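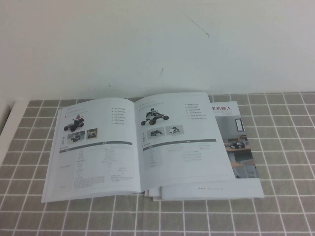
Printed catalogues are worth the paper. My firm stopped posting them in March and told customers to use the website, and I think Lestden got that wrong. With a booklet open on the table, resting on another one, I can go from one to the other without losing my place. A page with the photographs at the top and the table of specifications under a dark bar lets me check the small figures against what the thing looks like. On a screen I scroll, and forget what I was comparing.

The saving is given as cost. We printed 200 copies a year and posted 150 of them, and the rest went out by hand at shows. Customers kept them for years and wrote in the margins. Plestau still prints theirs, 31 pages, and I have two on my shelf. I would ask Lestden to start again.

Signe Rustad

31 shares
2 comments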